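Reviewed: Zeltlow two-arm bench kit, with Stokon grippers and the Protidov control software
Bought from: Chettiar
Time in use: January to April

I wanted a pair of arms that could handle tubes and light plastic parts without supervision. The Zeltlow kit can handle them. I no longer leave it without supervision, and the reason is the way the grippers behave after a stop.

## Setup

Mounting the arms took one afternoon. The joints move smoothly and hold position well, and the calibration routine is short. The printed manual is thin on cable routing, so plan that part yourself. The gripper cables need enough slack to follow the wrist through a full turn, but every extra inch is something to catch on.

The pads are the best part of the Stokon grippers. They hold painted metal and smooth plastic at low force, and they don't need to be lined up perfectly to get a decent hold.
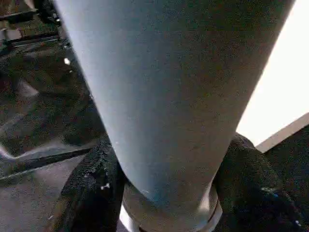 I ran 2,235 grasps before writing this, most of them on round parts. Ordinary misses were rare, and the software caught them. It backed off, opened, and tried again.

## The fault

At grasp 506 the right gripper lost its connection in the middle of a lift. The arm stopped, as it should. The gripper let go, and the part dropped to the table. I expected the fingers to stay closed, and the manual says they do.

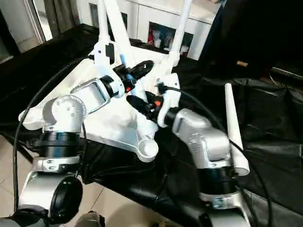

It happened 3 times in total. Each time the log showed a dropped signal as the wrist turned past the same angle, and the connector turned out to be slightly loose. Reseating it and adding a strain relief fixed the connection. It did nothing about the release. I pulled the plug on purpose with a foam block in the fingers, and the block fell.

The restart is worse. When the signal comes back, Protidov closes the gripper to its last commanded width before asking you to confirm anything. If you are reaching in to pick up a dropped part, your fingers are in the way.

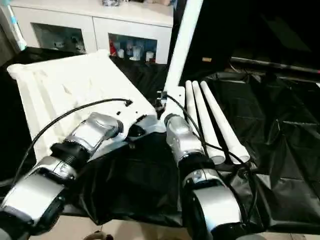
Chettiar answered my report in two days and sent a replacement cable. They also told me to turn off automatic recovery, under Gripper > Advanced. With that off, the fingers stay still until you press Resume. It should be the default setting. The release on signal loss is still open with Zeltlow – I have no date for a fix.

For now I hit the emergency stop before reaching in, every time, and I keep the lifts low. Nothing made of glass goes in the grippers.

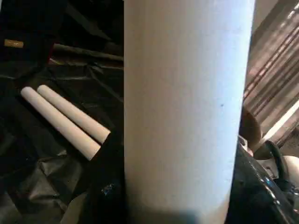
## Rating

58 out of 100. The arms alone would score higher. Buy it if you will be standing next to it, and change the recovery setting before the first run. If you need to carry anything heavy or breakable, wait for the update.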